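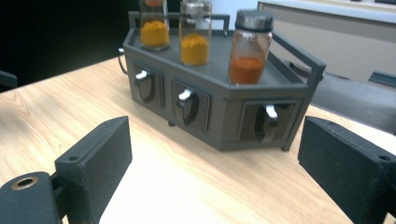
Hurovstead, May

Sorting out a small spice rack - drawers, jars, covers, the whole thing

Quick one this week. Had a free hour before lunch and finally wrote up how I set up a small countertop rack, the sort with little drawers in the front and a tray on top for jars. People keep asking. Mostly Razia Sandhu, who has asked three times and is now going to get a link.

Works for any rack of this shape. Mine has angled front panels, one drawer in each, and a lip around the top so jars don't slide off. If yours is a straight box, same steps, just less fiddling with where it points.

What you need

The rack
Small glass jars, clear
A dry funnel, or a sheet of paper rolled up
Covers for jars that lost their lids (more on that further down)
Clear tape
A soft brush, an old clean paintbrush is fine
Damp cloth and a dry cloth
Pencil and a few paper labels

Time: 75 minutes if you do it all in one go. Less if your jars are already clean.

Step 1. Empty everything

Take all of it out. Jars off the top, drawers out, whatever's in the drawers into a bowl. Don't try to clean around things, it takes longer.

Pull the drawers straight toward you. Small drawers in a tight body will jam if you pull one corner first. If one sticks, push it back in, wiggle, try again. Don't yank the handle - little handles on little drawers are usually the weakest part of the whole rack.

Line the drawers up in the order they came out. They look the same and they often aren't. I mixed mine up once and spent ages wondering why the middle one wouldnt close.

Step 2. Brush, then wipe

Brush first, dry. Spice dust plus water makes paste, and turmeric paste on a pale table is a bad afternoon. Get into the corners of the tray and along the inside of the lip. Get into the scooped parts of the drawer fronts too, stuff collects there.

Then a damp cloth, wrung out hard. Then the dry cloth. Matte plastic holds on to dust more than shiny plastic does so go over it twice.

Leave the drawers upside down on a towel while you do the jars.

Step 3. Check what's still good

Ground spices fade. Open, sniff, decide. If you have to put your nose right in to get anything, it's done.

- Paprika and chili powder: go brown and dull. Toss when they smell like cardboard.
- Turmeric: keeps its color for ages, loses its smell long before that. Don't trust the color.
- Curry powder: depends on the blend. Rub a pinch between your fingers.
- Whole seeds: last much longer. Keep them unless they smell stale or oily.

Clumps mean damp got in. A few soft clumps you can break up with a fork. Hard lumps, throw it out.

Step 4. Wash and dry the jars

Hot soapy water, rinse, upside down on a rack. Then leave them. Then leave them longer. A jar that looks dry often has a film of water up by the threads and the first spoonful you pour in sticks there forever. I do mine the night before now. Wednesday wash, Thursday fill, that's how it's gone the last couple times.

Ermanno Sartori puts his in a low oven for 8 minutes, glass only, no lids, and lets them cool on the tray with the door open. I haven't had the patience but his jars are always bone dry.

Step 5. Fill

Funnel in, jar on a flat surface, pour slow. Tap the jar on the table a couple times so the powder settles, then top up.

Leave some room at the top. A jar filled to the rim puffs everywhere when you open it, and with red powders you'll be wiping that up for days. Half full is fine if that's all you've got. No prize for full jars.

One color at a time. Wipe the funnel between. If you're using rolled paper, new sheet each time, it's paper.

Step 6. Cover the ones with no lid

Every kitchen has these. Good jar, lid gone. Two ways that work:

Film. Cut a square of clear plastic film, bigger than you think. Lay it over the mouth, press down round the neck, scrunch it in tight and secure it. Looks a bit crumpled, works fine for something you use every week. Replace it when it starts to go slack.

Flat cover and tape. Cut a piece of close-woven fabric or thin foam sheet so it hangs over the rim all the way round. Pull it flat across the top - really flat, no dip in the middle - fold the edges down and run clear tape right around the neck. Overlap the tape end by a finger's width and fold the last bit under so you have a tab to pull. You'll thank me when you want paprika and your hands are wet.

For the fabric kind, use something you don't mind losing. It picks up dust on top and theres no getting the smell out. Dark cloth hides the stains.

Neither of these is airtight. They keep dust and flies out and stop spills if a jar goes over gently. For anything you want to keep a long time, buy a proper lid. Shafiq Wanigasekara gets replacements from the hardware store on Roy, so measure the mouth before you go, outside edge to outside edge. Mine were 63 millimeters and I'd guessed wrong by a mile.

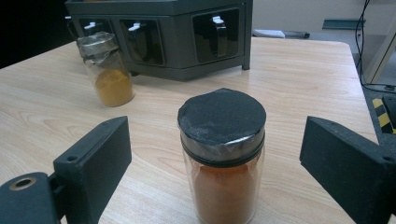
Can I keep paprika and turmeric in glass jars out on the table?
Keep them out if the table is away from the stove and out of direct sun, and only put out what you'll use in a month or two. The rest should stay in a closed cupboard, in the dark.

Step 7. Load the drawers

Drawers are for small, flat or awkward. Bay leaves, cinnamon sticks if they fit, sachets, those tiny packets of saffron. Don't pour loose powder straight in a drawer. I know it looks nice. It works its way out the back and you end up with cumin in everything.

Anything loose goes in a little paper envelope first. Fold the top over twice.

Heaviest stuff in the middle drawer, if your middle one sits square to the front. On an angled rack the side drawers get pulled at a slant, and if they're heavy the whole rack turns on the table.

Slide each drawer in and check it runs clean before you move to the next one. If it catches, take it out and look for a bit of peppercorn on the runner. Nearly always a peppercorn.

Step 8. Jars back on top

Dry bottoms. Wipe each one before it goes up.

Smallest at the back, biggest at the front sounds wrong, but on a low tray it's how I like it. The big one gets used most and you don't have to reach over. If you can't see the small ones that way, flip it round. Leave a gap between jars wide enough for fingers. A packed tray looks great and then you knock two over getting the third.

If your rack has a rail along the back, push the tray jars up near it but not leaning on it. Thin rails are for stopping things, not holding things up.

Step 9. Labels

Pencil on paper, clear tape over the top. Name and month you filled it. Put it low on the glass so it doesn't get caught up with the tape from the cover.

Don't skip labels because you know what they are. You know now. Habibur Miah made a whole pan of rice with what he was sure was turmeric. Was mustard powder. Everyone ate it, to be fair.

Where to put the rack

Flat, dry, arm's length from where you cook but not beside the burners. Steam is worse than heat for ground spices. Never shake a jar over a steaming pan, tip some into your hand or a spoon.

Check it doesnt rock. If it does, find the short foot and stick a bit of felt under it. Turn the rack so the drawer you open most faces you - with angled panels you can point it a little to one side and get at all of them without moving your feet.

Upkeep

Every couple of weeks: brush the tray, tighten any covers.
Every few months: sniff test.
Twice a year: the whole thing again from step 1.

Common problems

Drawer won't shut. Wrong drawer, or something behind it. Take it all the way out and look.

Tape won't stick to the neck. Powder on the glass. Wipe it, dry it, try again with a fresh piece.

Red stain on the table. Dry brush first, then a little dish soap on a cloth. Test a corner if the wood's unfinished.

Cover keeps sagging. Cut it bigger and pull harder before the tape goes on. Or get someone else to hold the jar.

Everything smells of cloves. Cloves need a real lid. Move them.

Razia, your jars are still at my place, the 13 small ones. Come get them or I'm filling them.

- Lukian Tkachuk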